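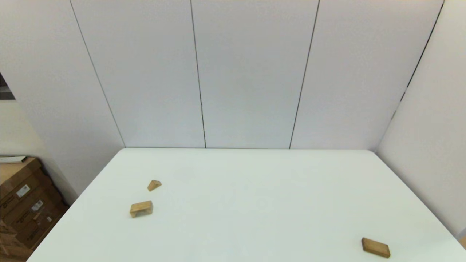 Handing block sorting to the cell: operator steps

2 min read

1. Place the wooden blocks on the white table with clear space between groups.
2. Start the Plarkum cycle and stay outside the panels.
3. Log each reject by hand — the cell does not record them.

Operators now check and restock; sorting by hand ends in December.

Filed under: Shop Floor Automation

Comments

Marisol Condori: Our cycle stops at 47 blocks. Normal?

Ans Verbruggen: Yes, if the batch limit is unset. Ours is 90.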